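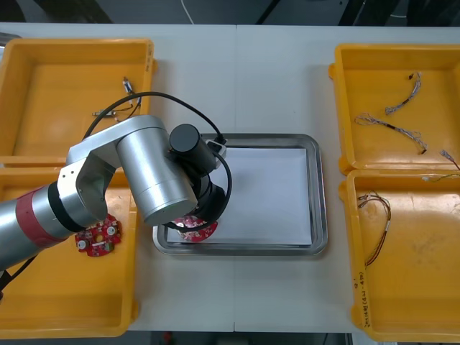

Fig. 6. Four bins in two pairs, metal tray between them.

Section 4: Your first parts catalog

This is the fun bit! By now you have Skikel installed and the label printer talking to it, so you can start turning your drawers of mystery parts into a list you can search. Set aside an evening for it and start with one small batch. The big cabinet can wait.

4.1 Create the catalog

1. Open Skikel and choose New Catalog.
2. Give it a short name. You can change it later, but the name gets printed on every label, so a long one eats up space.
3. Under Starter List, pick Bach. It comes with 3,427 part names already filled in, from ring terminals to tiny capacitors, and it saves an amazing amount of typing.
4. Click Save and wait for the green check mark.

Note: If you made a catalog in an older version, use Import instead. The old Cevmont lists come across fine, including your notes.

4.2 Name your locations

A location is any place a part can live: a bin, a drawer, a jar, a shelf.

1. Open the Locations tab and click Add.
2. Type a letter for the area and a number for the spot (A1, A2, B1 and so on).
3. Repeat for every spot you plan to use this month.
4. Click Print Labels. A Festska sheet holds 70, and Skikel remembers where you stopped, so a half-used sheet can go right back in the printer.

Caution: Feed label sheets one at a time. A peeled corner can stick inside the printer, and it's a real pain to get out.

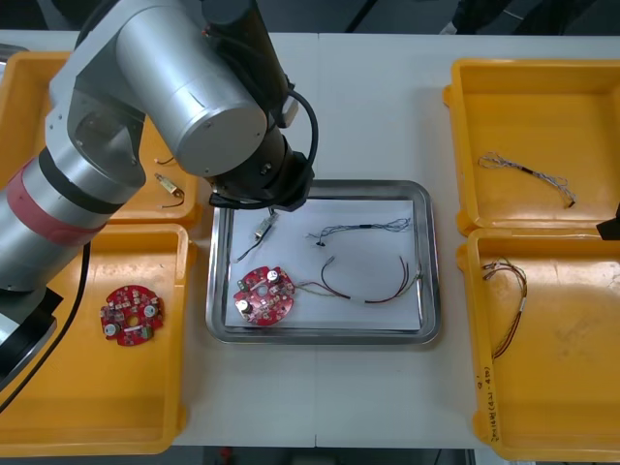 Once the labels are on, go back to the Locations tab and click Check. Skikel shows each code in turn and you tick it off when you find it. Any code you skip turns orange in the list, so it's easy to come back to.

4.3 Enter parts

1. Choose a location from the list on the left.
2. Start typing the part name. The starter list fills in the rest.
3. Enter a quantity, or type a plus sign for "plenty." (We love the plus sign. Use it for screws!)
4. Press Enter twice to save and jump to the next line.

Parts with leads or wires attached can go in as one entry. Put the wire color in the Notes box and it becomes searchable too.

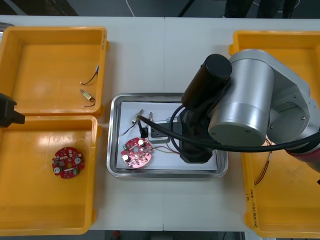 Nuno Matos suggests making a location called Unsure right at the start, then giving it a hard look each August and tossing whatever still has no name.

4.4 Keep an eye on size

A catalog runs fastest under 3,000 entries of your own. The limit is 3,490, and starter names you haven't used don't count toward it. To split a big catalog:

1. Choose Tools, then Split.
2. Pick the locations to move.
3. Name the new catalog and click Save.

Caution: Back up before you split. There's no Undo for this one.

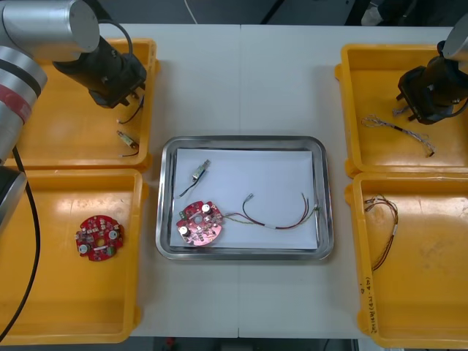 Fig. 7. Round red circuit board on white paper in the tray.

4.5 Add whole assemblies

Boards with parts still on them get their own type. Choose Add, then Assembly, and list only the pieces you might want to pull off later. For search tips, go to Section 5.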